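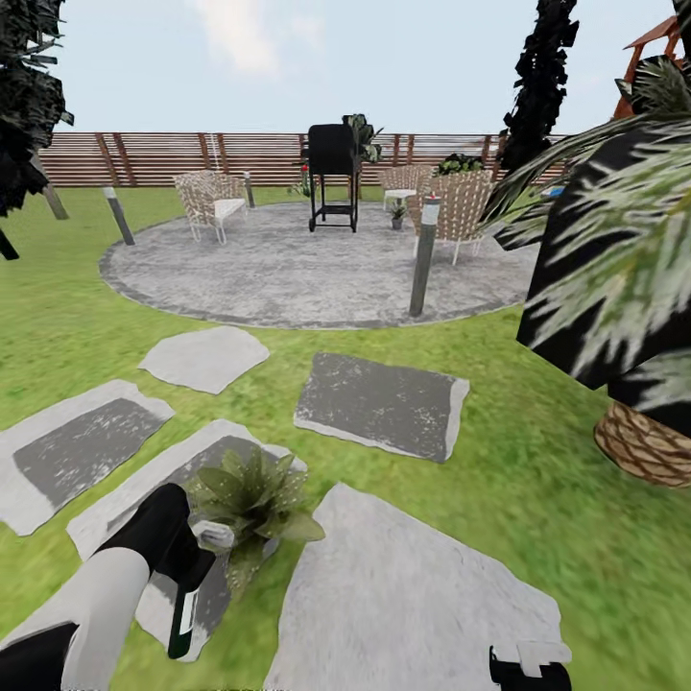

Ok, thread on the boring side of simulated robot chores: the rules! I've been rewriting ours for Skotumeck all month and I have opinions.

Rule one, write down what counts as done BEFORE anyone runs a task. We had 200 yard episodes and 134 of them used two different ideas of "the plant is put away." On the patio? Near the patio? Ugh.

Rule two: leave the neighbors alone. If the job is a bottle, a plant getting nudged on the way goes in the log, even when the bottle ends up exactly where you wanted it (this one started fights, I love it).

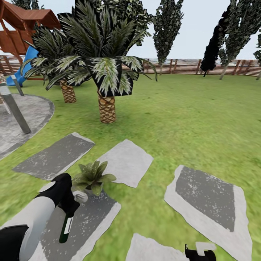 Left gripper on the green bottle, potted plant right next to it.

Rule three is my favorite. The idle arm gets graded too! People score the hand doing the job and forget the other one, so now it has its own line on the sheet, with a parking spot and a max of 3 corrections per episode.

Rule four, simulation doesn't get a discount. If you'd stop a real arm for swinging that close to a chair, you stop the simulated one. Same stop limits, same form, same grumpy reviewer (me).

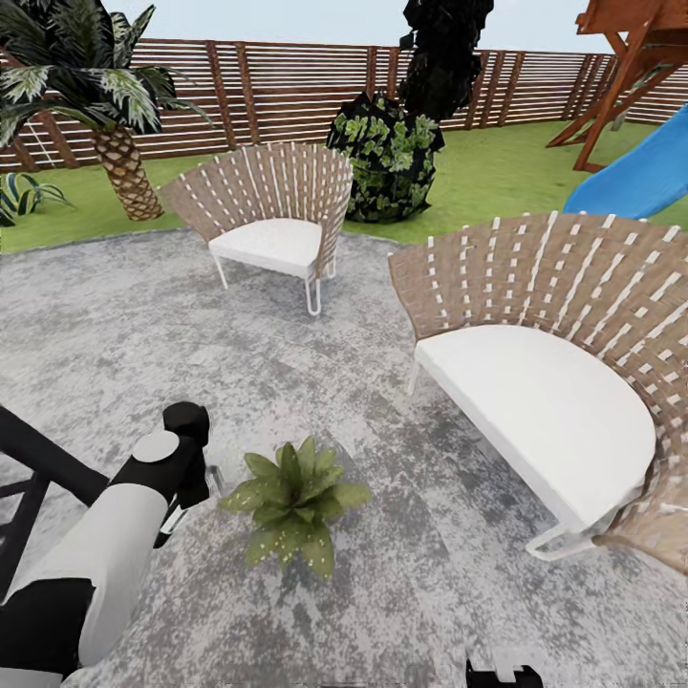 Ladan Hashemi: We tried the same limits for real and simulated at Kumsa and ended up splitting them. How do you handle contact that only comes from bad collision meshes?

Separate code on the form, Ladan! It still counts as a stop, but the mesh gets the ticket and the run goes back in the queue. Draft goes up in December, please tear it apart.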